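Where the Small Things Go: Hooks for Shared Study Rooms

Project report, group 4
Samira Mansour, Samer Najjar, Dima Khalaf
Supervisor: Roswitha Ammann

1. The problem

In the study rooms at Florstead, small things with cables or cords are usually left on the tables. After some days they are mixed together and students lose time looking for them. The school asked us for a solution that needs no drilling and can be removed in the summer.

2. What we asked the students

In July we gave a short questionnaire to 19 students. Most of them wanted a place that is visible from the door. Drawers and boxes were not popular, as one cannot see what is inside. Two students wrote that they would use a shelf, but only if it was never full.

3. The wall

We chose the green board, which was hardly used for writing any more. Clear hooks were put on it in one row, at a height that Samira could reach without stretching. We had a limit of 400 grams for each hook. This was our own rule and we did not test heavier things.

The hooks are clear, so the green of the board stays visible around them.

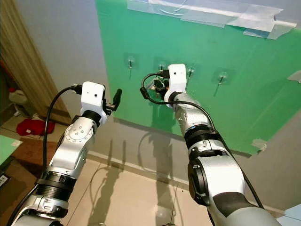
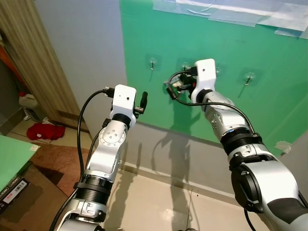
4. Observations

The row was used from the first morning. Light things with a thin cord were the easiest to hang. Things without a loop were a difficulty, and for these Samer made loops from string. On 7 occasions we found two things on the same hook, and then the cords were twisted.

The board should be wiped well before the hooks are attached. We did this too quickly the first time, and one hook had to be placed again.

5. What we would change

We would leave more space between the hooks and write a small label over each one. Rania Sfeir, from the parallel group, proposed a second row lower down for shorter students. We did not have time to try it, but the lower part of the board could be used for this.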